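Landell Fruit Storage Cabinet
Owner's Guide, Section 3: Setting Up and First Loading
Revised 3 Jun 2026

Read this section before you plug the cabinet in. Unpacking and the parts list are in Section 2. Cleaning and repairs are in Section 5.

Choosing a place

The cabinet is 1,089 mm high with the feet screwed fully in. It needs a level floor that can carry its full weight when loaded. A garage, cellar or enclosed porch is suitable if the room stays above freezing. Do not place the cabinet in direct sun, next to a boiler, or over a floor vent.

Leave 800 mm clear in front so the door can open all the way and the trays can come out. The back of the cabinet must not touch the wall. The two plastic spacers in the hardware bag clip onto the rear panel and hold it at the right distance.

CAUTION: The cabinet must stand upright overnight before it is switched on. If it was laid on its side during the move from the store, leave it upright for a full day.

Leveling

1. Open the door and remove all trays.
2. Set a spirit level on the cabinet floor, left to right.
3. Turn the front feet with the flat wrench until the bubble is centered. Clockwise lowers the corner.
4. Turn the level front to back and repeat. A very slight lean to the rear is acceptable and helps the door close.
5. Tighten the lock nut on each foot.

NOTE: Cabinets sold with the Lurkden base have fixed rear feet. Adjust the front feet only, and use the shims in the hardware bag under the back if the floor falls away.

Fitting the trays

The cabinet holds 9 trays. They are all the same and can go in any position.

1. Hold the tray with the raised lip facing you.
2. Slide it along the rails until it clicks.
3. Pull gently. The tray should stop at the halfway point. To take it out completely, lift the front edge and pull again.

Leave out every second tray for large cooking apples or squash. Store the spare trays flat. They will warp if they are left leaning against a wall in warm weather.

The Tefera humidity pad goes in the slot below the bottom tray. Soak it in clean tap water, let it drip over a sink, and push it in with the ribbed side up. Do not use softened water – the salt blocks the pad.

First start

1. Check that the drain plug is closed.
2. Plug the cord into a grounded outlet. Do not use an extension cord.
3. Press and hold the power button until the display lights.
4. Choose a program with the arrow buttons: A for apples, P for pears and quinces, R for root vegetables.
5. Close the door. The fan starts after a short delay.
6. Let the cabinet run empty until the program letter stops flashing. In a warm room this can take most of a day.

The fan cycles on and off. A faint ticking as the inner walls cool is normal. A steady rattle usually means a tray is not clicked in.

CAUTION: Do not block the air slots at the back of the cabinet with paper, bags or fruit.

Sorting and loading fruit

Sort the fruit before any of it goes into the cabinet. One bruised pear will soften the ones beside it, and the smell carries to the whole load. Work on a clean table with good light, and use a plastic tub with smooth sides for the fruit you mean to keep. Wire baskets mark the skin.

1. Pick up one fruit at a time. Turn it and look at the stem end and the base.
2. Set aside anything with a split, a soft patch or a wormhole. Use it within a few days.
3. Lower sound fruit into the tub. Do not drop it.
4. Keep varieties separate if they ripen at different times.
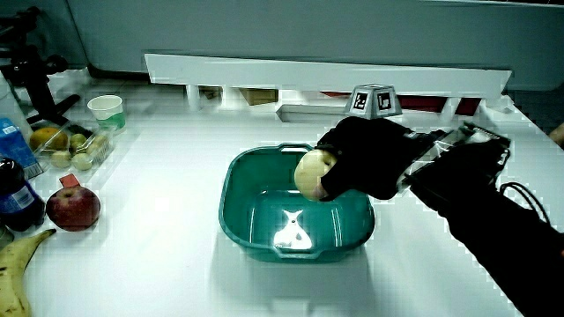
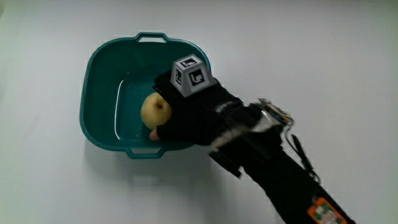
Pale yellow fruit and a teal plastic tub on a white table.

5. Wipe off loose soil with a dry cloth. Do not wash fruit before storage.
6. Place the fruit on the trays in a single layer, not touching. Pears can lie on their sides.
7. Put the firmest fruit on the lowest trays, where the air is coolest.
8. Close the door and check that the seal meets the cabinet on all four sides.

Late pears picked in September should be hard when they go in. Bring them out to a kitchen counter to finish ripening a few at a time. Fruit that is already soft at the neck will not keep and should not be loaded.

NOTE: Do not store apples and potatoes together. The R program is for root vegetables only and will shrivel pears.

Checking the load

Open each tray once a week and take out anything that has turned. Wet the humidity pad again when the drop symbol shows on the display. If the symbol stays on after the pad has been soaked, the pad needs replacing. Pads can be ordered from the Sturkport parts counter; have the serial number from the inside of the door ready.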